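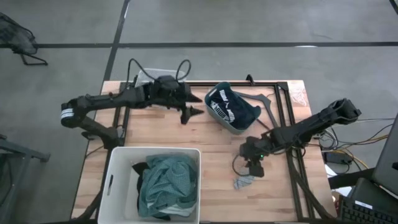
Zarel Table Oil, matte, for indoor wood
Made by Juvance. Sold in the Sturnside shop and by mail.

Zarel is a clear oil for wooden tabletops, shelves and benches that are used every day. It goes into the wood and leaves only a thin layer on top, so you still feel the grain under your hand. Light woods such as birch, ash and maple keep their color quite well, and they become a little warmer in tone. Dark woods become deeper. If you are not sure how your wood will react, please try first on the underside of the table.

We have sold this oil since the first small batch, which was mixed by Morenike Adeleke in the back of the old Ogundipe paint store. The recipe was changed one time, in October, when we replaced the lemon scent with no scent. Some customers still ask for the lemon. We are sorry, it will not come back.

Sizes
Small can: 250 ml
Large can: 1000 ml

One large can is enough for most dining tables with two coats. New wood that was never treated drinks more, and for such wood we suggest to buy one small can extra.

How to use
Sand the surface with 120 grit paper and then with 180 grit, always along the grain. Remove the dust with a dry brush and after this with a cloth that is only slightly damp. Let the wood dry completely.

Stir the can well. Do not shake it. Put the oil on with a short-haired brush or a cotton cloth, in a thin and even coat. Wait 46 minutes – yes, we measured it many times in our own workshop, at normal room temperature – and wipe off all the oil that the wood did not take. Wait one night and repeat. The table can carry light things after one day, and it is ready for full use after 3 days. Please do not put a wet glass or a hot cup on it before that.

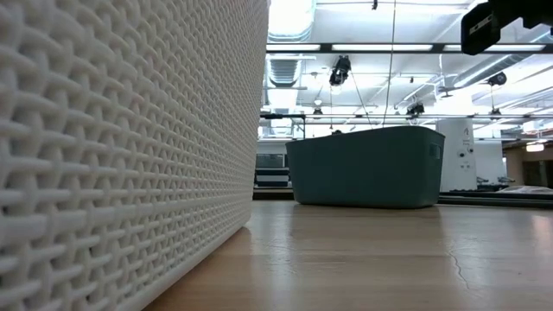
For later care, you do not need to sand the whole table again. Clean it, rub the dull places lightly with a fine pad, and give one thin coat. A kitchen table usually wants this two times in a year, a desk less often.

Safety
Cloths with oil on them can heat up and start to burn by themselves. Spread them flat outside to dry, or keep them under water in a closed metal can. Keep the oil away from children, and open a window when you work.

Questions we receive often

Can I use it over varnish?
No. The oil cannot enter the wood through varnish. You have to sand down to the bare wood.

Is it good for garden furniture?
It has no protection against sun, so we do not recommend it.

How long can I keep an open can?
One year, if the lid is closed well and the can stands in a cool place. A skin on the top can be lifted off and the oil below is still good.

Shipping is free for orders over $70. For larger orders please write to Vy Trịnh in the Sturnside shop, who will prepare a price for you.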